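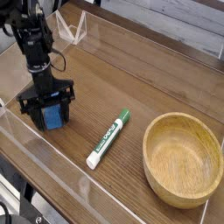 A dry-erase marker, also called a whiteboard marker, is a felt-tipped pen whose ink can be wiped from a smooth, non-porous surface. The ink consists of pigment, a fast-drying solvent (usually an alcohol) and a release agent. The release agent keeps the pigment from bonding to the board, so that a dry cloth or felt eraser lifts it off.

The body is normally a rigid plastic barrel holding a fiber reservoir. On many models the cap matches the ink color, and a printed label band may repeat it. Tips are sold in two main shapes - chisel and bullet. A chisel tip gives a wide or narrow line depending on how it is turned.

Markers should be capped after use and stored flat. Storage with the tip up lets ink drain away from the nib and leads to faint lines. Trays, cups and shallow wooden bowls are common desk holders; a bowl must be wide enough for the marker to lie level.

Dry-erase ink is not suited to unfinished wood or paper, where pigment enters the fibers and cannot be wiped away. Old marks on a board can often be removed with isopropyl alcohol.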